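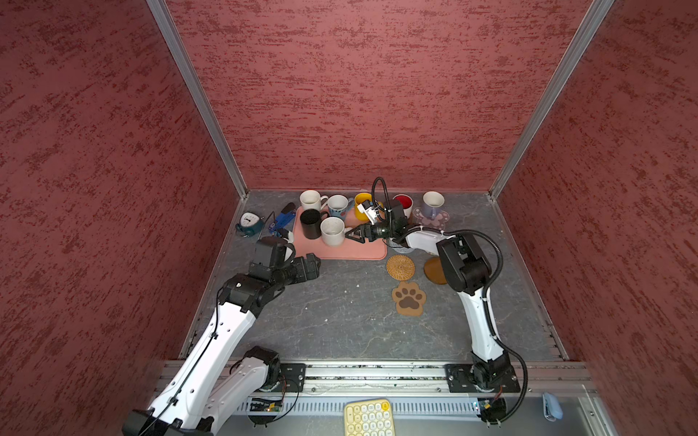 Roya Yazdani had inherited the mugs along with the flat in Tunmont, and she had opinions about all of them. The yellow one was for guests she liked. The black one was for her brother-in-law, who took his coffee the way he took criticism, in silence and with sugar.

"And the speckled ones?" asked Mehrangiz Alipour, who had come for 6 minutes and stayed until November.

"The blue is mine. The white is yours."

Mehrangiz tilted the white one and looked inside. "It's stained."

"It's seasoned."

"A skillet is seasoned, Roya."

They put it back on the pink tray with the others. Mehrangiz drank her tea that evening out of the yellow one, without asking, and Roya spent almost 7 minutes deciding whether to be flattered.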